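Forum > Pantry and Snacks > Nut butters going rancid before the date

marzipan_toast
Posted 7/4/26

I buy the Plurkis almond butter, the plain one with only almonds and salt on the label. The last two jars tasted off when I opened them. Kind of like old paint or a crayon. Both were months from the best by date. I keep them in the cupboard over the stove with the oils. Is this a bad batch, or is this what happens when you get the kind with no palm oil in it?

I paid 8 dollars a jar on sale and I have 2 more unopened.

ledgerbread
Move them away from the stove first. That cupboard gets warm every time you cook. Almond oil goes stale with heat and light and there is nothing in that jar to slow it down. I would put the unopened ones in the fridge today.

kettle_nine
Crayon taste is rancid. It won't hurt you in a spoonful but it isn't going to get better, and baking with it just makes rancid cookies. Ask the store for your money back. Mine has never argued about it.

dunmore_oats
I don't agree that it's the cupboard. I've kept natural peanut butter in a kitchen cupboard for years, next to the oven, and never had one turn before the date. If two jars in a row were bad when the seal was first broken, they were bad when they were packed. Old almonds. Small brands buy whatever is left over at the end of the season.

ledgerbread
Peanut and almond aren't the same, and you probably go through a jar a lot faster than the OP does. How long did they sit, marzipan?

marzipan_toast
One of them sat since November. The other one maybe half that. So longer than I thought, now that I look at the receipts.

ledgerbread
Since November over a stove. There you go.

dunmore_oats
The date on the jar is supposed to cover that.

kettle_nine
The date covers it if you store it the way the label says. Mine says cool, dry place.

hollis_pear
I had the same trouble and changed two things, so I can't tell you which one did it. I quit buying the big tub from Skandmont and went to the small jars, and I moved all the nuts, seeds and nut butters off the open shelf by the kitchen window. That shelf got the sun all afternoon. The tahini was the worst. It had a dark layer of oil on top and a bitter taste that no amount of stirring fixed.

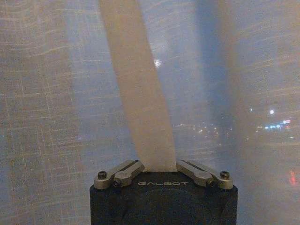 Anyway, everything lives in the hall closet now, except what's open, and that goes in the fridge door. I write the day I opened it on the lid with a marker. The walnuts are in the freezer in a zip bag. I use them straight from frozen in oatmeal and can't tell the difference.

The small jars cost more per ounce. I did the math once and stopped, as I was throwing out a third of each tub anyway.

rye_or_die
Fridge makes it too stiff to spread though. I tore up so much toast that I gave up on it.

hollis_pear
Stir it really well before it goes in the fridge the first time, all the way to the bottom. Then it sets up even and stays that way. If you put it in with the oil still on top you get a brick underneath. I also take it out before I start the coffee and by the time the toast is up it's fine.

rye_or_die
Okay, I never stirred it first. Will try.

kettle_nine
You can also store it upside down for a day before you open it. Saves some of the stirring. Check the lid is tight.

van_life_lentils
Anyone tried the Van Dijk hazelnut one? Same idea, only nuts, no sugar. I've had a jar open in a cool cupboard for a month and it still tastes right. Hazelnuts are supposed to be just as touchy as almonds so I don't know what to make of it.

dunmore_oats
What I'd make of it is that they use fresher nuts. Which was my point.

ledgerbread
Or that it's a cool cupboard, which was mine.

van_life_lentils
Didn't mean to start it up again. It's darker glass too, for what that's worth.

marzipan_toast
I opened one of the two I had left. It's from the same store but a different lot number, and it's better. Not great, but it tastes like almonds. It had been in the same cupboard as the others, but only for a few weeks.

I wrote to Plurkis with the lot numbers of the bad ones. They asked for a photo of the lid and said they'd send a coupon. They didn't say if anyone else had complained.

dunmore_oats
Post back if they tell you anything about the lot. I still think it was the almonds.

ledgerbread
Could be some of both. I'd keep the last jar in the fridge either way.

pepita_road
If anyone is near Pristuvside, the co-op there grinds almond butter while you wait. You bring your own jar and buy as little as you want. It's grainier than the jarred kind and they only roast dark, so it isn't for everybody. My husband won't touch it.

kettle_nine
Do they let you taste the nuts first? That would be the way to settle it with the bulk stuff.

pepita_road
They do if you ask at the counter. The bins get topped up in the morning, so I go then.

rye_or_die
Stirred a new jar last night and put it in the fridge. Spread fine this morning. The toast was still a little torn at one corner but I was in a hurry.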